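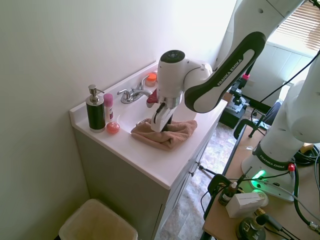

Afaf wants the towel off the basin for good and hung on a rail beside the vanity, and I've come round to her way of thinking, though it took me most of the morning (and two coffees!) to admit it.

April 14, 2025. Vanity corner. Soap dispenser and deodorant can stay on the left end of the counter, the little orange-lidded jar at the back right. I do like the wastebasket down there by the cabinet, handy for everything. The Simadik rail is 300 mm and I'd love it up before Elínborg starts on the cabinet knobs. Still to find: wall plugs.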